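Plastari Kitchen Helper, trial unit: my safety checklist with comments
May 2026, unit 2311

I've been asked to go through the Plastari serving kit before we decide whether to keep it past the trial. I used the supplier's own form from Florkico as a starting point, threw out the parts that only apply to factory floors, and added my own notes under each item. Marks are OK, FIX or ASK. Anything marked FIX has to be done before the next lunch run, please!

1. Floor and walking space

1.1 Tile floor free of spills and grit — OK
Swept it myself before I started. The tiles are pale, so crumbs show up nicely.

1.2 Cabinet doors closed while the arm is moving — FIX
My biggest gripe with the whole setup. The low doors swing out a long way, and an open one takes up floor right where you'd want to put your feet. The kit has no way of knowing a door is open (I asked, and a door sensor is an add-on). Until we get one, whoever starts the run looks down first.

1.3 Hinges tight, doors not sagging — OK
Wiggled every door. No play that I could feel, but I'd like this on the monthly list anyway.

1.4 Items in low storage stable and labeled — ASK
The chopstick compartment has its black label (一次性筷子, disposable chopsticks) up top over the dispensers. There's a plate lying by itself on the shelf under them, and the clear bin sits below that. Do we want single plates down here at all? I'd say all plates live on the counter, so there's one place for the kit to pick from and one place for us to check.
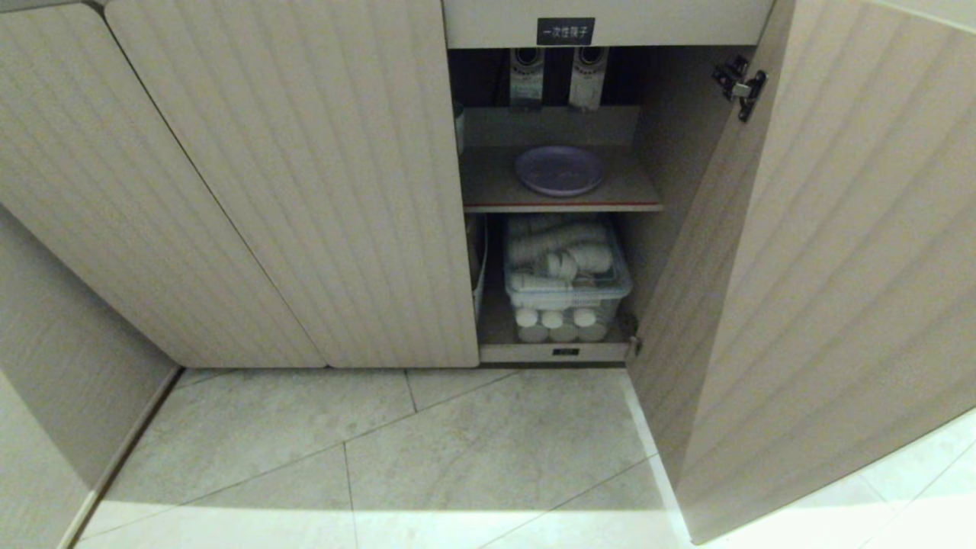
2. Arm and gripper

2.1 Emergency stop tested from both sides of the counter — OK
Pressed it twice in mid-move. Stopped right away both times and stayed stopped until I reset it.

2.2 Gripper pads clean, no cracks — OK
Wiped down with the Kereama cloths that came in the box. They leave a little lint, so I went over it again with a paper towel.

2.3 Cables clear of the cooktops and the pots — FIX
I don't love the loops. They aren't anywhere near pinched, but there's more slack than the arm needs, and some of it hangs down by the plate stack. Two more clips would sort it out. Florkico says the clips are included in the service plan, part 2134, so let's order them.

2.4 Plate handling — OK, with a comment
I ran 20 picks with the plastic plates and had no drops. It takes the plate by the rim and presses down quite firmly, which is fine for plastic. I would not let it near our ceramic ones until somebody from Plastari shows me a lower grip setting. 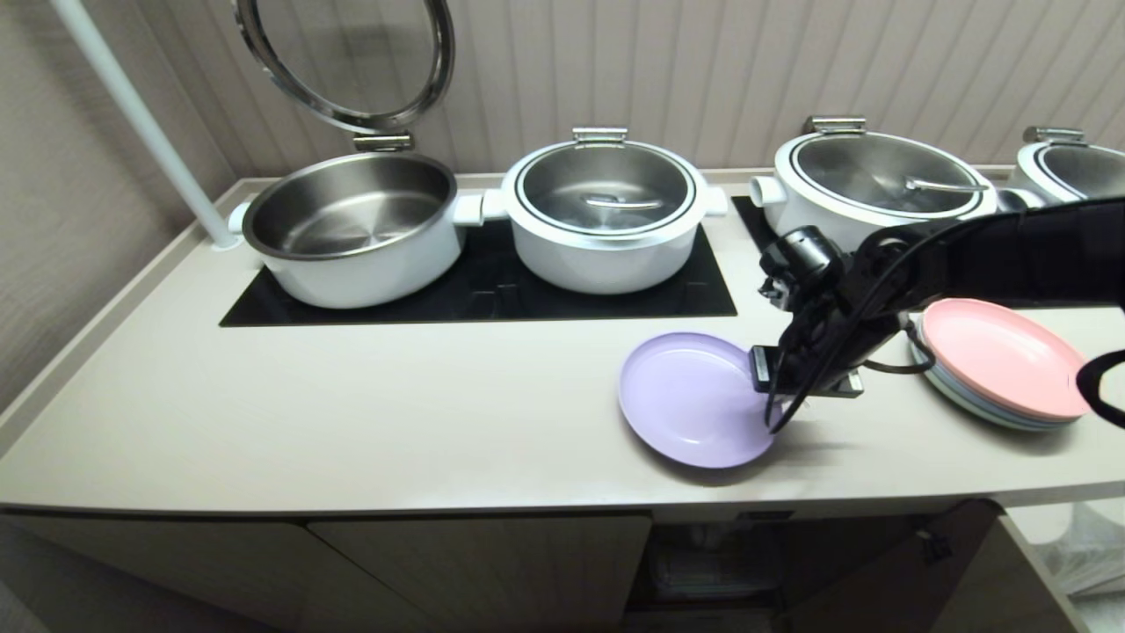

Item 2.4, gripper on the rim of the lavender plate, pots along the back of the counter.

3. Pots and heat

3.1 Glass lids hinged and moving freely — OK
Opened and closed each one by hand. The hinges at the back are a good idea, nothing to put down and nothing to lose.

3.2 Ladles inside the pots before lids are closed — ASK
Should every pot have its own ladle from the start, or only the ones in use? The manual says one thing on the setup page and something else in the cleaning section.

3.3 Induction cooktops off before wiping the counter — OK
Add it to the card on the wall, though. I almost forgot it myself.

4. Paperwork

4.1 Service log started — OK
The kit's counter already reads over 1000 cycles, so I've asked whether it was a demo unit before us. No answer yet.

4.2 Quote from a second supplier — ASK
Drevero has a similar kit with the door sensor built in. I want that price next to this one before we sign anything.

Where I've landed for now: keep using it for plates, keep people back while it moves, and get 1.2 and 2.3 done. Next full check is due in September.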